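Unero: home blood pressure readings, data card

Version 2
Maintained by Ásdís Eskildsen and Habibur Sikder

Summary

Unero is a set of home blood pressure readings taken by adults in Stollodwood, with the pulse rate and a few notes on how each reading was made. It is meant for people who write software that shows readings back to the person who took them. It is not medical advice and should not be used to decide on treatment.

What is in it

The set has 2,000 readings in one CSV file. Each row is one reading. A second file lists the people who took part, by code only.

Columns in readings.csv

person: code, letters and digits
day: day number counted from that person's first reading
hour: 0 to 23, local time
sys: upper figure, mmHg
dia: lower figure, mmHg
pulse: beats per minute
arm: L or R
seated: minutes sitting still before the reading, as reported
cuff: S, M or L
note: free text, often blank

How the readings were taken

People used their own upper arm monitor. Wrist monitors were left out. They were asked to sit for 10 minutes with both feet on the floor and the arm resting on a table at heart height, then take two readings and write down both. Plenty of people sat for less, and the seated column shows what they told us. Readings were copied from paper diaries into the Voto entry form and checked by a second person.

Cleaning

Rows where the lower figure was higher than the upper one were compared with the diary and swapped if the diary agreed. Otherwise they were dropped. We did not remove high or low values that looked odd but were possible. Names of family members and surgeries have been taken out of the notes.

Known problems

Morning readings are far more common than evening ones. Many monitors round to even numbers and the set does not record which ones do. Cuff size is missing for everyone who joined before July. Anyone who changed monitor part way through has the same code before and after, so a sudden step in their figures may come from the new device. If you need readings spread over a full 24 hours, use another source.
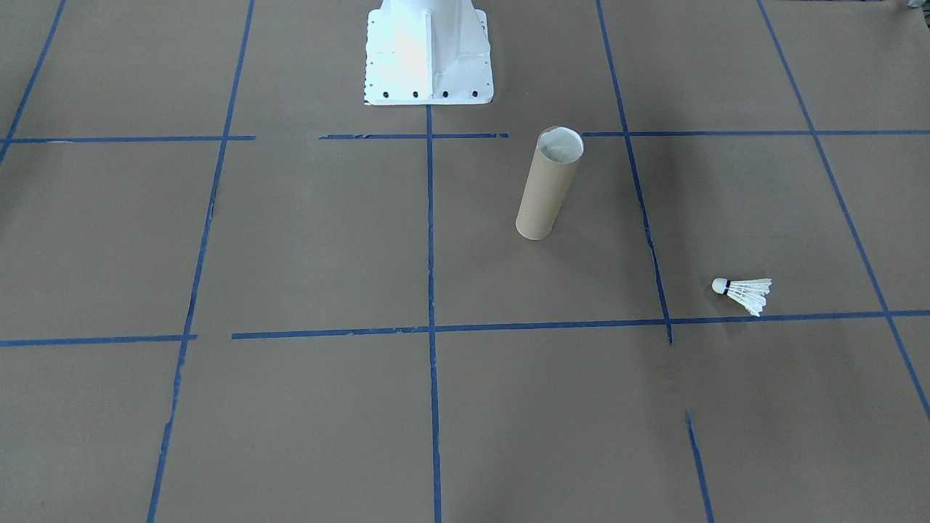
Robot arm base, cardboard tube and shuttlecock on the taped paper grid.

Loading

Both files are UTF-8 with a header row. Blank cells mean not recorded. Read the person column as text, as some codes start with a zero. The Wickramasinghe script in the tools folder draws a simple weekly chart for one person and needs no other packages.

Changes in version 2

Added the seated column
Corrected left and right arm for one batch of diaries
Split the people file from the readings

Corrections

Send the person code, the day number and what you think is wrong to Habibur Sikder. Questions about reuse go to Ásdís Eskildsen.

Last updated Wed 9 October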